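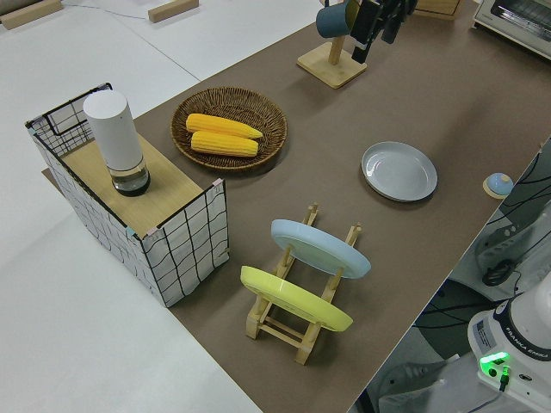
Laine Lepik
Relief teacher and Batdale correspondent

Friday, November 25, 2022

Up at five because the magpies were. Put the bins out, which I had forgotten last night, and caught the truck with a minute to spare. Cool morning, overcast, no wind. The tank gauge is reading full for the first time since I moved here and the ground by the back step is still soft enough to take a boot.

The corn is the main business of the week. I put it in early, against advice, and lost the first row to frost. The second sowing is at knee height and a good colour. Rigoberto came by after breakfast to look at it and said the rows were too long and too few. Corn is pollinated by wind, so it wants to be in a block, and mine is in two thin lines along the fence where the pumpkins were. He has grown it all his life and was polite about it. He thinks I will get cobs with gaps in them. I asked whether I could put a third row in now to make it up to a block and he said the timing would be out, the new plants would be shedding pollen after the old ones were finished. His suggestion is to walk along in January, shake the tassels by hand in the morning and hope for a still day.

He also brought me seed for next year, a white kind from his aunt, in an envelope from the gas company. I have written the name on it as he said it and will check the spelling later.

Gave him coffee. He told me the hall roof quote had come in and it was more than the hall has. The hall has $1,000 and a promise. There is to be another trivia night.

School rang at half past eight wanting me for the afternoon, years three and four, their teacher having gone home with a migraine. I said yes. The ute needs a tyre and the money will do that.

Before I left I got the beans tied up. I used the old stockings again, cut in strips, as they don't cut into the stems the way string does. Two of the climbing beans have rust on the lower leaves. I picked those off and put them in the bin and not the compost. The tomatoes are fine. The zucchini are already out of hand, and I have stopped offering them to the neighbours on the left, who have their own.
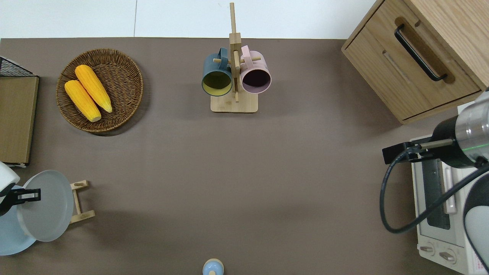 Drove in by the river road to see how far the water has gone down. It is off the bitumen but the paddocks on the flat are still under, and the fences have grass hanging all along the top wire. Povilas Dambrauskienė had his lucerne on that flat. I saw his ute at the gate but not him. He told me in August that he had a feeling about the spring and I remember thinking he always has a feeling about the spring.

The children were good until two o'clock. They are doing fractions and I was left a worksheet with pizzas on it. I didn't use it. I drew a paddock on the board instead and we cut it up among brothers and sisters, which they had strong views about. One girl wanted to know whether the half with the dam in it was still a half. I said it was a half by area. She said her dad wouldn't take it. We got through quarters and eighths that way and did not get to thirds at all, so I have left a note.

After two they were no use and I read to them. There are 33 on the roll but nine were away, some with the cough that is going round and some still cut off on the other side of the creek. The ones over there have been getting their work in a plastic tub that goes across in someone's boat. I asked how the finished work comes back and was told it mostly doesn't.

Stopped at the feed store on the way home. Layer pellets are up again, $39 for the big bag. I bought one, and a packet of snail bait which I won't need if it dries out. Séverine Hoarau was at the counter arguing about an invoice from the wrong month. She has the bees at the top of our road and says it has been a poor spring for them, too wet to fly on most days and the blossom knocked off the trees before they could get at it. She has been feeding them syrup. She expects to take off next to nothing before Christmas and has told the shop not to count on her. I said I would still have two jars if there were any. She said everyone says that.

She asked if I would mind her moving some hives down nearer my side in January for the corn. I told her what Rigoberto had told me about the wind. She said bees will work corn for the pollen all the same, whether the corn gets anything out of it or not. So I said yes, along the back fence, as long as they are clear of the clothesline.

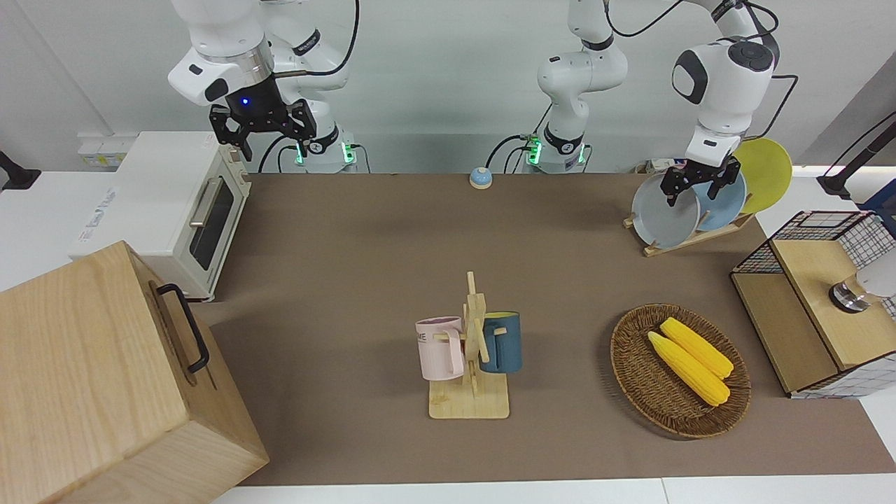
Home by half past four. One of the brown hens was broody again and sitting on nothing in the second box. I lifted her off and shut the box, and she stood in the run and complained until dark. Four eggs from the rest, one soft shelled. I have put out more grit.

Did an hour in the vegetable beds with the hoe. The weeds come up in this weather as fast as I can turn round. It is mostly fat hen and a bit of mallow, and it pulls easily while the ground is damp, so I would sooner get it done now than in a fortnight when it sets like brick. I cleared the garlic bed and had a look at the garlic. The leaves are yellow a third of the way up. I lifted one to see and it was a decent size with the cloves well marked and the skin still tight. It could come out this weekend if the rain holds off. The forecast for Sunday is no good, so it will have to be tomorrow, first thing, and then laid out on the old wire bed frame in the shed.

Last year I left it too long and the bulbs split. I wrote that down at the time and found the page today when I was looking for something else. That is the only reason I went out and looked.

Letter from Līga, the first since she moved. She has the job at the nursery and a room over a bakery, and she says the smell of bread at three in the morning was nice for the first week. She wants to know whether the quince she planted by my gate has taken. It has. It has put on a good bit of new growth and dropped all its flowers, which I am told is normal for a young one. I will write back on Sunday if it rains. She also asks for the recipe for the corn relish, which I don't have. I have been making it out of my head. I will need to make a batch and write it down as I go, and that can't be till the corn is in, so she will have to wait until February.

From memory it is corn cut off the cob, onion, a red capsicum, celery if there is any, mustard powder, turmeric, sugar, cider vinegar, and a bit of cornflour at the end to thicken. The part I am never sure of is the vinegar. One year it was so sharp that I gave it to people I didn't see often. 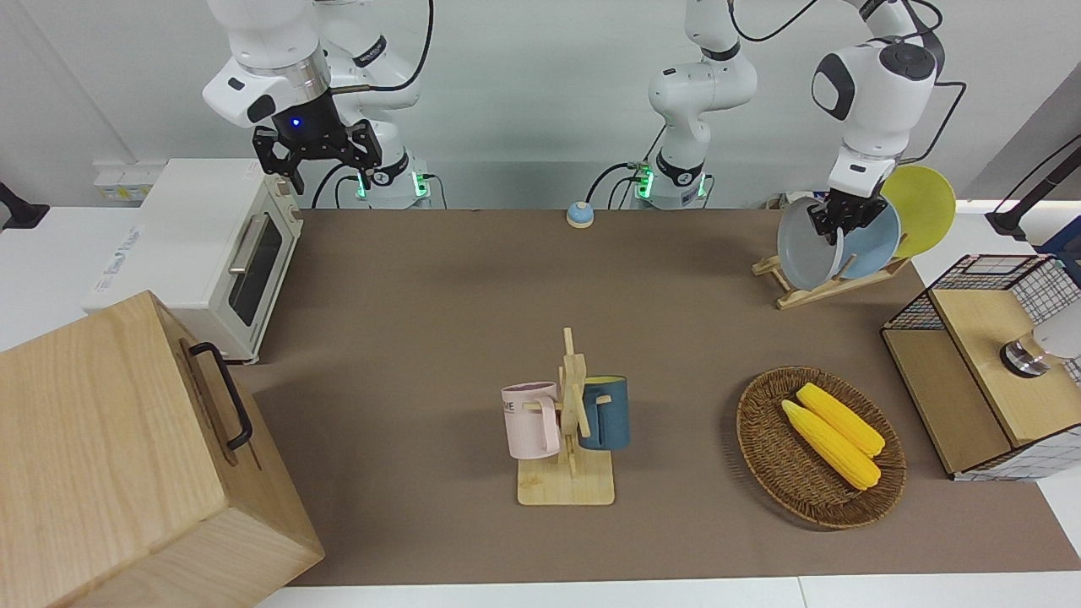
Tea was eggs on toast with silverbeet. Rang the tyre place and they can do me next week, but not before Wednesday. Rang the council about the pothole by the bridge and was on hold long enough to shell a bowl of peas. The reference number is 316, and I have put it here so I can find it when I ring again.

After that I sat down and did the paragraph for the newsletter. They want it by Monday. I have put in the river height, the hall roof, the trivia night with the date left blank, and a line asking whoever borrowed the long ladder to bring it back. I left out the thing about the dogs. It has been in twice and both families read it.

Still light at eight. I walked down to the corn again and looked along the rows, and Rigoberto is right, they are too long. Next year I will put it in the square bed where the potatoes are now, and the potatoes can go along the fence. I have drawn it on the back of the seed envelope.

Tomorrow: garlic, clean out the shed end first, move the hose, ring Mum.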